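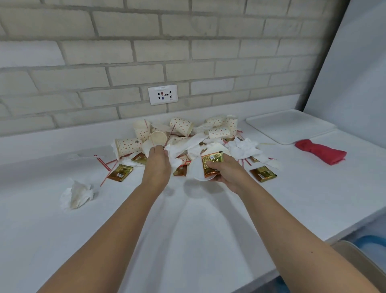
According to one customer in Pitmont, the sorting was never the hard part for their robot. It was the paper. A napkin has a different shape every time it is picked up, and they asked us if the Zivia kit can record enough of such moments to be useful for training. We answered yes, with the conditions which are written further on this page.

## Zivia Head Recording Kit, Clearing Edition

Zivia is a recording kit for teams that teach robots to clear up counters and tables after people have eaten. A person wears the headband and does the work with bare hands, in the usual speed. The kit saves video together with head motion, and the Nirnora software cuts it into short episodes that you can label.

The Clearing Edition has the same hardware as the standard kit. What is different is the label set, which was prepared for disposable tableware: cups, plates, straws, foil sachets, napkins and tissues. It has separate labels for an object held alone and for several objects held in one hand. Users of the standard kit asked for this very often - two straws in one grip were saved as one straw before.

### In the box

- headband with camera, adjustable
- recorder with belt clip
- 2 batteries and a charger
- cable for transfer to a computer
- printed guide for the person who records
- Nirnora license for 12 months

### Details

| | |
|---|---|
| Storage | 200 GB, internal |
| Labels in the clearing set | 16, you can add your own |
| Hands | left and right labeled separately |
| Export | video files and a table of episodes |

### Before you order

Please read this part, it saves a return.

The camera looks where the head looks. If the worker looks away to find the trash bin, the hands can leave the view, and Nirnora will mark this part as incomplete. We recommend to place the bin or tray close to the pile.

White objects on a white counter are difficult for the automatic labels. Plates and tissues that cover each other must often be corrected by a person. Cups with a printed pattern give less trouble. We work on this but we don't promise a date.

The kit does not measure force. If your gripper must know how strongly a paper cup can be pressed, you need another sensor, and we don't sell one.

### Compatibility

Episodes can be opened in the Yoshida planner from version 2 without conversion. For older versions, please write to us first. Recorders bought before May need a firmware update, the file is on the support page.

### Ordering

Single kits ship from stock. For larger orders and for rental, use the request form and write which objects you want to record, and if the same counter will be used every time.

Page updated Jan 29, 2019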